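Cosier Robotics Club: Frequently Asked Questions
Towel Folding Project

Last revised 25th March by Jingyi Lu

Who can join the project?

Any student enrolled at Stonden who has finished the Room 404 safety briefing. You do not need to have taken a programming course. New members start on table setup and episode labeling and move to arm operation after two supervised sessions.

What is the task?

A single arm picks up a crumpled hand towel, lays it out flat, and folds it in half twice. The fold is scored on edge alignment. The arm has one parallel gripper, so any step a person would do with two hands has to be broken into separate grasps.

Why towels?

Terry cloth is thick enough to grasp from the table without pinching the surface underneath. Thin cotton was tried in July and dropped. The fingers closed on the table cover about as often as on the cloth.

How does an episode start?

The operator crumples the towel by hand, drops it near the middle of the table, and steps back behind the line. The arm then moves down from the home position with the fingers pointing at the table. The first grasp is made on the mound itself, wherever the fabric stands highest.

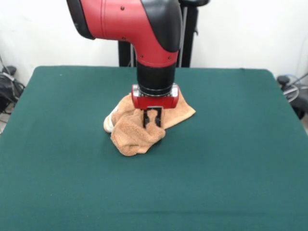 Grasp depth is set in the config file and should not be changed between episodes in the same batch. If the fingers go in too shallow, they slide off the loops. If they go in too deep, they pick up two layers and the towel comes up as a bundle. Note the depth value in the log before the first run.

How many episodes do we need?

The target for the Lidow meet is 277 usable episodes. A full session yields 40 if the table is reset promptly. Episodes with a missed first grasp are kept and tagged "retry".

What counts as a usable episode?

One with complete video from both views, a complete joint log, and a label. The final fold does not have to be good. A bad fold gets a low score and stays in the set.

How are corners handled?

After flattening, the arm approaches a corner at a low angle, closes on the edge, and lifts a small flap before moving across. Lifting first keeps the lower layer from dragging. If the lower layer moves anyway, stop and reset.
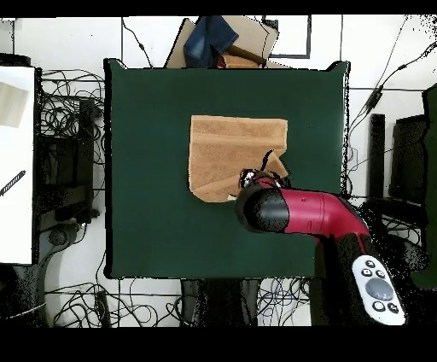

Corner grasp on the folded towel.

Can I bring my own towel?

Yes, if it is plain and one color. Stripes affect the edge detector. Wash it once before use; new towels shed lint into the finger joints.

Who do I tell if the arm faults?

Press stop, leave the towel where it is, and write the fault code in the log. Then message Jingyi Lu. Do not power cycle the controller yourself.

Is the Naylor entry the same project?

No. Naylor is a sorting event and has its own team and sign-up sheet. Members may be on both teams, but table time is booked separately.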